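Accueil | Galeries | Dînette | Vaisselle | Archives | Contact

Cloris, la dînette au complet (ou presque)

Il y a des gens qui collectionnent les timbres. Ici, on a une dînette Cloris, achetée chez Ouellet en juillet, dans un carton qui annonçait fièrement « la cuisine des grands ». Les grands, pour info, passent désormais leurs soirées à chercher un œuf sous le buffet. Tout est sorti sur la table noire, celle qui marque au moindre doigt gras et qu'on garde par entêtement. Petite galerie, donc, pour ceux qui hésitent encore à offrir ce genre de chose à des parents qui ne leur ont rien fait.

On commence par le coin des ustensiles sérieux. Le couteau rouge a une longue lame à dents, en plastique, et toute la dignité d'un couteau à pain. Derrière, le bloc à couteaux blanc avec ses manches noirs : la famille au complet, prête pour le banquet. Quant à la coquille d'œuf orange, elle est cassée d'origine, en zigzag, ce qui épargne au moins le suspense.
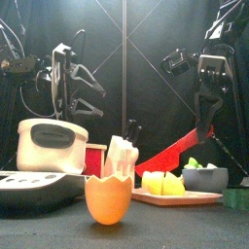
Le couteau rouge au-dessus du plateau rose, la marmite crème à gauche.

Passons au légume vedette. L'épi de maïs est en deux morceaux, qu'on sépare et qu'on recolle jusqu'à ce que quelqu'un réclame une autre recette. Chez nous, il n'y a pas d'autre recette. Les petits grains en relief sont assez réussis, je le reconnais, et retiennent la confiture avec une efficacité remarquable. Le plateau, lui, brille comme un parquet de notaire.

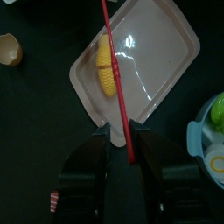
Maïs nature, servi seul dans son plateau.

Reste la vue générale, pour laquelle il faut un peu d'indulgence et un solide goût du désordre. La balance blanche porte un bol et quelque chose de vert, dont le poids exact passionne tout le monde sauf les cuisiniers. L'assiette à bord bleu s'est attribué le reste du marché : du vert, de l'orange, du blanc, un menu équilibré à défaut d'être identifiable.

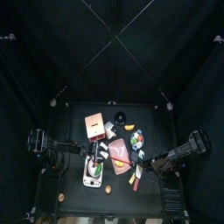 Le Cahier Zestdale, n° 344

Deux petits œufs beiges se promènent dans le bas de la table, loin de toute poêle. La boîte rouge et beige, avec sa fente noire sur le dessus, a tout d'une tirelire ; j'y verrais bien une amende pour chaque pièce retrouvée pieds nus, la nuit, dans le couloir. Prochaine galerie : les tasses Giretti, qui ont le bon goût de s'empiler.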